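Posting our working rules for hand-held gripper recording on soft goods. Written up in April at Brondico, revised after the Plotwood batch. Thread, 6 rules.

1/ Opening width. Start every take with the fingers fully apart. Hold that for 2 seconds before the first approach. The hold gives the width signal a clean zero, and takes without it are rejected at import.

2/ Two-tool work. Left and right units are started from the same trigger. If one drops out, both recordings are discarded. Do not pair a good left with a right from another take, even if the cloth was laid out the same way.

3/ Contact. Only the finger pads touch fabric. No pinning cloth with a knuckle, a sleeve or the body of the tool. In the Odadby set we pulled 13 takes for this, all of them folds where the free hand "helped" at a corner.

4/ Layers. When a plain cloth lies on a patterned blanket, name the target layer in the task line before recording. "Fold the cloth" is not enough. Write "fold the maroon cloth, leave the blanket". Reviewers check the grasp against that line and nothing else.

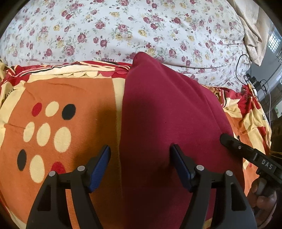

5/ Surroundings. Domestic rooms stay as they are. Cables, plugs and drapes near the bed are fine outside the work area. Log them under "clutter" so the split can be balanced later. A cable that crosses the target cloth means stop and restart.

6/ Naming. Site, task, operator number, take. No free text. The Lục site used local task names for one month and 53 files had to be relabeled by hand.

On pads: check them for lint between tasks and wipe with a dry cloth. Solvent is not allowed under these rules. Log any pad change against the next take number.

Comments on rule 4 are welcome, mainly from people labeling stacks of three or more layers. Our wording for those is still a draft.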